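3.2 Data collection

Demonstrations were collected by the Pap student team during the spring course, all in the common room at Lekia. No lab booking was possible in May so we worked around other users. Two hand-held grippers, both with the Vustell housing from section 2. Each operator got a short practice run first, not recorded.

Task set was kept small: 4 tasks, pick and place only. Every task was repeated 17 times per operator, failed tries kept and labelled as such. Sessions on Wednesday after class, usually short. We stopped if tracking dropped out more than 3 times in a row – this was mostly a lighting problem near the windows, see 3.4.

Labels were done by hand in Flidside, one student labels, another checks. Disagreements went to a third. This was slower then planned and the last batch only got one pass.

Views from the tool are wide and quite cluttered (Figure 2). We did not crop or mask anything before training. Background people were left in too.

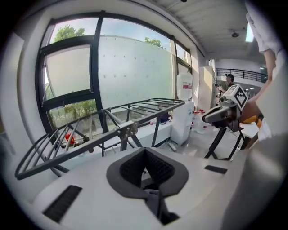

Figure 2. View from one gripper during a session. Second gripper held at right, marker cube visible.

Wether the clutter helps or hurts is still open – the runs in section 4 use the same room for training and test, so they can't tell us much about it.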